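Search this site Enter keywords Go

Wirnell Opens Its Kitchen Cell Setup Guide to Everyone

20/09/2022

Noguchi, the robotics workshop behind the Wirnell kitchen cell, is releasing the full setup and care guide for its simulated arm today, and we could not be happier to get it out the door! The guide covers how we mount the arm in the virtual kitchen, how we zero its joints, and what we check before each batch of runs.

Wirnell is a practice kitchen in software. The arm works at a counter with cabinets above and below, and its jobs involve things like cans on a shelf. A simulated cell needs looking after just like one on a shop floor. Joint limits drift out of step with the settings file, a cabinet hinge gets the wrong stiffness, and suddenly a reach that worked in March stops short of the shelf.

So the first chapter is all about placement. The base position is set first, then the shoulder, then the reach to the upper cabinet is tested with the door open (a closed door hides a lot of mistakes). Our team ran 48 placements before settling on the one in the guide, and the other 47 are in the appendix for anyone who enjoys that sort of thing. We do!
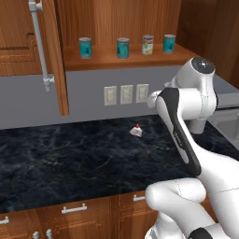

Keeping the Cell in Shape

The second chapter is the upkeep routine, with seven checks that run in order:

1. Load the saved home pose and compare every joint reading.
2. Swing each cabinet door through its full travel.
3. Confirm that shelf items stay upright after the physics settles.
4. Look for contact between the arm and the countertop.
5. Test the gripper at low force.
6. Replay a stored reach to the shelf.
7. Save the log under a new name.

Partner firm Grarketti tried the routine on its own cell over the summer and sent back more than 100 notes, many of which went straight into the text. The guide now runs to 309 pages, with a short version for people who just want to get moving.

Both versions are free on the Nusus project page, along with the settings files.

Recent items
Nusus project page gets a new file browser
Grarketti joins the Wirnell test group
Noguchi workshop notes: fixing a sticky virtual hinge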